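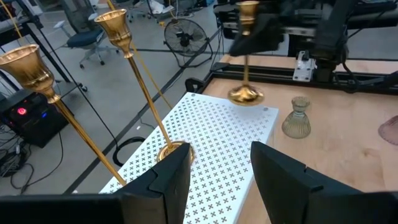

Wosside Makers Forum > Robots and Motion > Faults and Fixes
Thread: Gripper lets go in mid-air, fault 926, two-arm cell

tallowandtin
Okay, I love this cell and I want to say that first, before I complain about it! Two arms, one table, and a job I picked because it's a real pain: tall gold candlesticks with skinny stems, and small ribbed glass pieces that go on a stand with them. Shiny metal, see-through glass, everything top-heavy. Watching one arm carry a candlestick while the other waits its turn is the most fun I've had in years.

The fault. On Friday one of the arms was carrying a candlestick back toward the stand when its gripper opened. No bump, no slip, it simply opened. The candlestick landed on its foot, rolled, and stopped against a glass. Nothing broke. The arm froze where it was and the Hener controller showed fault 926, which the manual calls "joint bus timeout" and leaves at that.

We'd done more than 110 lifts before this one. I restarted, ran it again, and got the same fault on the 11th lift, same arm. This time I was resetting the glass at the other end of the table with my hand pretty much under where it would have come down if it had been a few inches over. So now I care a lot more.

Things I've already tried: new gripper pads, slower speed, a lighter piece. Same result with all of them. The stand is a white perforated one, in case anybody thinks the surface matters.

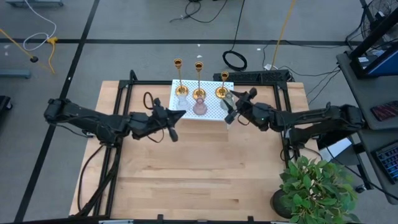 brinewren
Pads and speed won't touch this. If the log says bus timeout, the gripper opened because it lost its orders, and what it does when it loses its orders is a setting. Go look for it. On the older Hener boxes the gripper powers down when the bus drops, and with a spring in the fingers that means open. The thing that makes the bus drop is a second problem, and I'd bet lunch on a wrist cable.

Great project, by the way. Thin stems are brutal.

tallowandtin
Oh, that is such a useful way to split it. Two problems! I've been treating it as one all weekend.

I found the setting. It's called "loss action" and ours was on "release." I don't remember picking that, so it must be how it shipped, or how I clicked through setup at midnight. The choices are release, hold, and something called "soft hold" that keeps a small current on the fingers for as long as the power supply stays up.

oddsprocket
Please don't just flip it to hold and move on. I've argued this on here before and I'll argue it again. A gripper that stays clamped when the controller has lost it is a gripper you can't open when it has somebody's finger. Release is the default for a reason.

brinewren
It's a default for people who pick up foam blocks. A dropped piece of metal over glass is a hazard too. And he had his hand down there!

oddsprocket
Right, and the hand is the real mistake in this story. Sorry, tallowandtin, I say it with love. Nobody should be resetting glass while an arm is carrying. Fix that first and the release-or-hold question gets a lot less scary.

tallowandtin
No, you're right, and I winced typing it. With two arms you start thinking of one as "the busy one" and the other side of the table as yours. It isn't yours. New rule here: both arms parked before anyone reaches in, even for a second.

Now the cable hunt, which was a blast. I jogged the bad arm through every pose I could think of with the fault counter on a second screen. Straight out, nothing. Elbow high, nothing. Then I put it in the pose it uses when the gripper comes up under a piece with the cup end pointing at the ceiling, and the counter started ticking. Each time I rolled the wrist past a certain point, tick. Rolled it back, quiet. 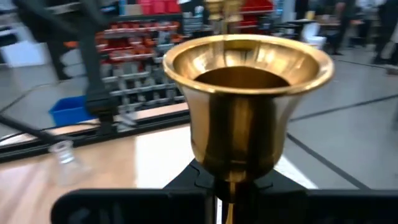 So it only shows up in one band of wrist roll, and the slower I go through that band the more ticks I get. My slow-speed test was making it worse. I'd been feeling very clever about that test, too.

I haven't opened the wrist yet. The cable run looks fine from outside, no kinks or rubbed spots that I can find.

lathe_moth
You won't see it from outside. I had one of these and the break was inside the strain relief, where the jacket looked brand new. Wiggle the connector at the wrist while someone else watches the counter. If it ticks with the arm standing still, you've found it. Arm powered but brakes on, please.

Also a dissenting vote on soft hold. I like it, but check how long it lasts. Mine let go after a little while because the supply went into a sleep mode. It's a bit like a slow-motion version of release, and worse in one way: you've relaxed by then and walked over to have a look.

brinewren
Huh, I did not know that about the sleep mode. Going to check mine tonight.

tallowandtin
Wiggle test done. Ticks like a cricket! It's the gripper end, inside the strain relief, exactly what lathe_moth said. I've ordered a pair of the Gosselin flex leads, one for each arm, because the other one has done the same number of rolls and I don't trust it anymore.

For loss action I've gone with plain hold for now, plus a hand release. Our gripper has a small screw on the back that backs the fingers off with a hex key, and the key now lives on a string at the table. oddsprocket, I timed myself with a glove pinched in the fingers and had it out fast enough that I'd be okay with it being my thumb. Would rather not, though.

oddsprocket
The hex key on a string makes me much happier. I still think release is right for any cell where visitors wander up. Do yours?

tallowandtin
They do, it's an open room. Fair point. I wrote up the rules to tape by the table and I'd love for people to pick holes in them before I print.
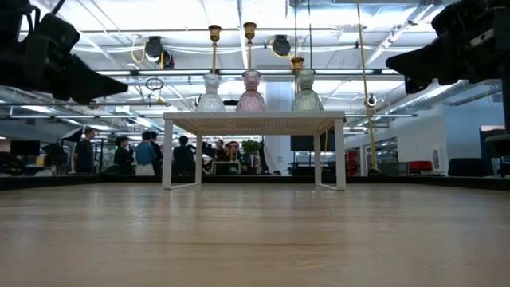 Ratcombe Robot Club, Two-Arm Group

Both arms parked and stopped before any hand goes over the table.
One person on the stop button whenever a piece is in the air over glass.
If 926 shows up, stop. Don't clear it and retry. Write down which arm and which pose.
Support the piece from below before you use the hex key, then back the fingers off.
Wiggle test on both wrist leads before the first run of the day.

lathe_moth
Add "look at the fault counter before you start," so you know if it moved during the run. Otherwise good.

oddsprocket
Second line: say where that person stands. Ours drifted closer every week to get a better look.

tallowandtin
Adding both! Leads should be here soon. I'll run the bad wrist band back and forth with an empty gripper first and post the counts.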